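Samatville to change water billing in November

Samatville households will get a water bill every month instead of every 2 months starting in November, the town's utility office said Friday.

The change covers all homes and small shops inside town limits, along with 51 accounts on Calimlim Road that moved over from the Driraso water district last spring. Rates will stay the same. The due date will be the 17th of each month.

Customers signed up for automatic payment do not need to do anything. Those who pay by mail will get a new set of envelopes with their October bill - the old ones carry an address that is no longer in use. 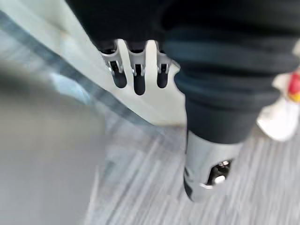

One customer on the Calimlim Road line said smaller bills would be easier to plan for, but asked why the late fee had not been cut to match. The utility office said the fee is set by town ordinance and was not part of this change.

Customers who owe more than $500 can ask for a payment plan at the Cunby Street counter, which is open until 5 p.m. on weekdays. Requests must be made before the first monthly bill goes out. Forms are also available at the town library.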